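Home | Forums | Members | Search | Log in

Living with Cancer — Treatment and Side Effects
Port or PICC line for 18 weeks of chemo?
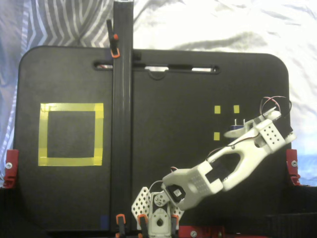 zeeshan_w
How long did your port site stay sore after it was put in?

marlpit208
Mine was tender for nine days, then I mostly forgot it. The first three nights I slept propped up on the other side.

zeeshan_w
Thanks. I have to tell the nurse which I want by Saturday. It's bowel cancer, stage three, and I start in July. She seems to lean towards the PICC but says it's up to me.

Waqas Yousafzai
I had a PICC and would have one again. No operation, in and out in under an hour. You do need the dressing changed every week. The district nurse came to me for that, so ask if yours will.

marlpit208
The weekly dressing is what put me off. Also no swimming, and a plastic sleeve for every shower. With the port I was back in the pool at Rondano a month later, once my team said the wound was fine.

Waqas Yousafzai
Depends on the person though. 18 weeks isn't long to go without a swim. And a port means a second small procedure to get it out again.

marlpit208
Fair enough, but mine took twenty minutes to come out. My sister had a PICC and got a clot in her arm at week five. She ended up with a port anyway.

Waqas Yousafzai
You can get a clot with either. I don't think one bad go should decide it for him.

tilly_ghumman
Do you drive much, Zeeshan? My port was on the right and the seat belt rubbed on it. I bought a little pad for the belt. Ask which side they plan to use.

zeeshan_w
I drive to Akden and back most days, so that's useful. I'm leaning towards the port. Will ring her in the morning and ask about the side and the waiting time.

Recent topics
Cold hands and feet after treatment (469 replies)
Travel insurance during chemo
Parking at the Sidow unit
Food that doesn't taste of metal
Going back to work part time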